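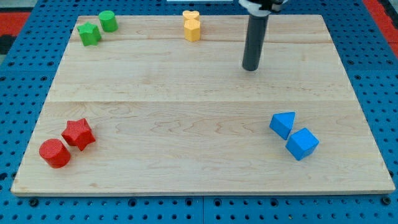

The sorting bench at Movcombe, with the rod tool over the maple-colored board.

The lab at Movcombe opens its doors one Friday a quarter, and in January the subject was end effectors. I went because we are about to replace two grippers at work and I wanted to see a few of them do the same job side by side. The visit ran from 9:30 to a little after 3. There were 11 of us in the group, mostly from packaging and light assembly shops, plus a couple of people who teach.

The building is on the back side of the Jenell industrial park, past the tile warehouse. Parking is on the street. The sign at the door is small and I drove past it twice. You sign in, put on safety glasses and get a lanyard, and after that you are free to stand wherever the floor tape allows.

The morning started with a talk of half an hour on how the lab runs its comparisons. They keep the arm, the controller and the board the same and change only the tool. Each tool gets 400 attempts on each task. A task is written as one plain sentence, for example "put the blue blocks next to each other" or "move the star to the back left." An attempt passes or fails. They do not give partial credit. A block that ends up in the right area but lying on its side is a fail if the sentence asked for it upright.

The first bench was the one I spent the most time at. It uses colored wooden blocks on a wooden board, set on a blue pegboard table, and the tool is a plain rod that points straight down. It does not grip anything. All it can do is push. There are eight blocks in four colors, two of each, and the shapes include stars, cylinders, a cube, a triangular prism and a heart. The finished layout for the color task has each pair in its own part of the board with the middle left clear.

I had assumed the rod was there as a joke entry. The lab takes it seriously as a baseline. With no fingers to open and close, there is less to go wrong, and when a task fails you know the fault is in the camera, the planning or the contact point. Their number for the color task with the rod was 391 out of 400. The failures they showed us on video were nearly all cylinders. Push a cylinder a little off center and it slides away around the rod, and then the arm has to chase it. The stars were easier than I expected, as the rod can settle into the notch between two points. The cube was fine as long as the push was on a flat face.

Speed is where the rod loses. Every move is several short pushes with a lift in between to get around to the other side of the block. We timed a full color sort from a scattered start and it was slow enough that people wandered off to get coffee and came back before it was done.

The second bench had the same arm with the Zapata two-finger gripper. This is a parallel jaw with flat rubber pads, and it is the closest to what we run now. On the same blocks it was much faster. It picked the cylinders cleanly every time I watched. The trouble came with blocks sitting close together. The fingers need room on both sides, and when two blocks touch, the gripper either knocks the neighbor away on the way down or refuses the grasp and waits. The staff said they could fix part of this by letting the gripper nudge the blocks apart first with closed fingers – which is the rod's job done by a more expensive tool.

The third bench had the Jisora suction tool. It did well on anything with a clean flat top and badly on anything dusty or rough. Star shapes gave it less area to seal on, and the cup had to land close to the middle. One of the teachers asked about noise, which was a fair question. With the pump running you had to raise your voice a bit.

After lunch (sandwiches, provided, good) we got to try things ourselves. Each of us had 15 minutes at a bench with a hand controller. I asked for the rod. Driving it by hand is harder than it looks. My instinct was to push from behind and keep going, and the block kept rotating out from under me. The trick they taught us was to aim at the far corner, push a short distance, stop, and look. I got one star and one cylinder next to each other and ran out of time on the third block.

We also had a session on cameras. The lab has tried one camera overhead, one in front of the board looking down at an angle, and both together. From the front, a tall block can hide part of the one behind it, and the software sometimes reports the wrong shape. Overhead does not have that problem, but the arm gets in the way at the worst moment. Both together worked best in their tests and added cabling and calibration time. They recalibrate at the start of each day. It takes one person and a printed target.

The controller question got less time than I wanted. They have run two on the same arm and saw little difference in pass rate. One was easier to recover after a stop. I wrote down that this matters more to us than the pass rate does, given how often our line gets stopped for other reasons.

A few notes for anyone going to the next one. Ask for the log printouts. They keep every attempt, and the binder for the block tasks alone had 1,228 pages when I flipped to the back. Bring your own parts if they fit in a shoebox. Two people did, and the staff put them on the board and ran a handful of picks with both grippers. I left ours at the office and regretted it. Wear warm socks, as the floor is bare concrete.

For our own purchase, I am leaning toward a two-finger gripper with longer, narrower fingers, and I plan to ask the supplier for a closed-finger push routine to separate parts before the pick. I have asked to come back in the spring with a tray of our caps and brackets.

Contact | Visit reports | Copyright, all rights reserved | Back to top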